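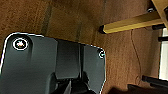 Miroslava Hutsuliak

Break room (furnishing and upkeep)

A break room is a room in a workplace set aside for eating, resting and goofing off a little between jobs. Some people say lunchroom, staff room or lounge, and my aunt said "the coffee room" her whole life even though she only drank tea. I've furnished a few of these over the years, mostly for small offices in Flomcombe, so this entry leans on the kind I know best: one carpeted room with a bit of kitchen at the back, a decent wooden table, and something to play on.

Origins of the name

"Break" is simply the pause in the working day. The word "room" came along once there was a door to close! Before that, plenty of workers ate wherever they were standing, and I've met people who still do. At Peline, where I had my first desk job, the break room was a shelf in the hallway with a kettle on it, and we all called it the break room anyway.

The table

Every break room has one surface that ends up doing everything – lunches, birthday cake, card games, somebody's jigsaw. I'm very fond of wood for this. A brown top with plenty of grain running along it is kind to the eye, and it's kind to whoever has wiping duty too, as a stray crumb doesn't shout at you from across the room the way it does on plain white. A soft sheen suits it better than a high gloss, in my opinion, but my old coworker Severyn Kuzmenko would argue that one until the coffee ran out.

For daily care, use a damp cloth followed by a dry one, and go with the grain. Skip anything gritty. If the top has an oil finish it will want a fresh coat when it starts to look thirsty (I do mine in October, when the windows are still open some days and the smell can get out).

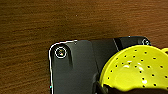

Carpet and tile

Most of the rooms I've worked on mix the two: carpet where people sit or play, tile where the sink is. Brown and rust shades are a classic choice for the carpet part, and I used to roll my eyes at them until I saw what a pale gray one looked like after a single winter of boots. The warm colors forgive a lot. They also make white walls look less like a dentist's office.

The place to watch is the line where carpet meets tile. Bins tend to get parked right there, and that strip takes more drips than the rest of the floor put together. I vacuum it first and then do everything else. Table feet are the other trouble spot – shift heavy furniture a little now and then so the pile gets a chance to stand back up.

The kitchenette

A kitchenette is smaller than a kitchen and bigger than a shelf with a kettle (sorry, Peline). The usual recipe is a run of counter with a sink, cabinets above and below, and one or two bins within reach. White cabinets are everywhere, and they do brighten up a back wall. Keep the trash and the recycling side by side and give the recycling a lid in a different color, blue being the common one. People sort so much better when they don't have to stop and think.

Games

Foosball, or table soccer, is the game I get asked for most. Rows of little players are fixed to rods that run across a field, usually green, and you twist and slide the rods to hit the ball. It's loud and I love it! Stefaniia Mykhailiuk beat me 6 to 2 the first time we played and I have never quite recovered. Leave room on both long sides for people to stand and pull the rods out, and set the table on carpet if you can, which softens the racket.
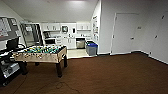 Foosball table on the carpet, with the kitchenette behind.

Keeping the table clear

Back to the wooden table, where break rooms are won and lost. Mugs, mail and leftover napkins breed on a flat surface. Anikó Lakatos ran the office at Grurnum when I did their room, and her rule was that whatever sat on the table at closing went into a box under the sink. It sounds harsh, but the box was mostly empty after the first couple of weeks. A bare top is also much easier to check for rings and scratches, so have a good look along the grain before you wipe. 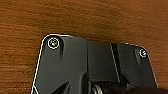
See also

Canteen
Coffee break
Table soccer
Wood finishing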